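The Jalatton people had put the price on the last page, where the salesman must have hoped she would reach it in a good mood. It was $3,696, and that was before the table.

Jennylyn Pascual read the brochure standing up, at the counter of the laundry her aunt had left her, with a dryer thumping behind her. Folding, people kept saying, was a solved problem. She had been folding since she was eight and had yet to see it solved. Her aunt used to say that a fitted sheet was a thing you came to terms with.

"What's that cloth?" she asked.

Oddur Snorradóttir looked up from the bag he was tagging. "Orange," he said.

"I mean what is it. Cotton? A blend? Is it a tablecloth?"

"It doesn't say."

Of course it didn't. They had 500 napkins coming back from the Herell hotel by 2 in the afternoon, every one of them starched by somebody who hated napkins, and the brochure wanted to talk about the future of linen. She looked at the orange cloth again.

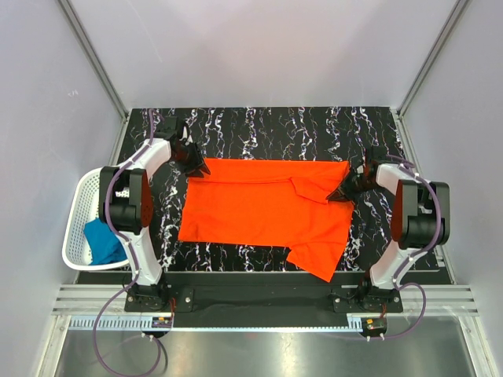 Oddur said that a cloth like that was the easy kind anyway, because it had four edges and no opinions, and that he would be impressed when they did a duvet cover with a sock in it. He went back to his tags.

She looked at the corners. Her aunt had taught her to look there first and ignore the middle, because anyone could make a middle look nice. The left front one was all right, pretty square. The right front one had wandered off on its own and was sticking out past the edge of the marble. If Oddur had handed her that she would have handed it back.

"Maybe they weren't done," he said.

"Then why stop there?"

He didn't have an answer for that, or he had one and was saving it. She flipped to the section called Your Questions. None of them were hers. One was whether the Lü finish came in other colors.

The salesman called a little after lunch. He had a pleasant voice and he used her first name too much. He wanted to know what she thought of the results.

"I think your corner's out," she said.

"I'm sorry?"

"Front right. There's a flap."

She heard paper moving. He was quiet long enough that she felt a little bad for him. Then he said the new model, the Prusent, was a big step up, and he could have somebody bring one by in February.

"Can it do napkins?"

"It can learn napkins."

"How long does that take?"

He said it varied. She wrote "varies" on the back of the brochure and underlined it, and told him she would think it over. When she hung up, Oddur had already spread the first of the Herell napkins on the counter and was smoothing it with the side of his hand. He brought the edges together, turned it once and pushed it over to her.

She checked the corners. Then she opened it up and did it again herself.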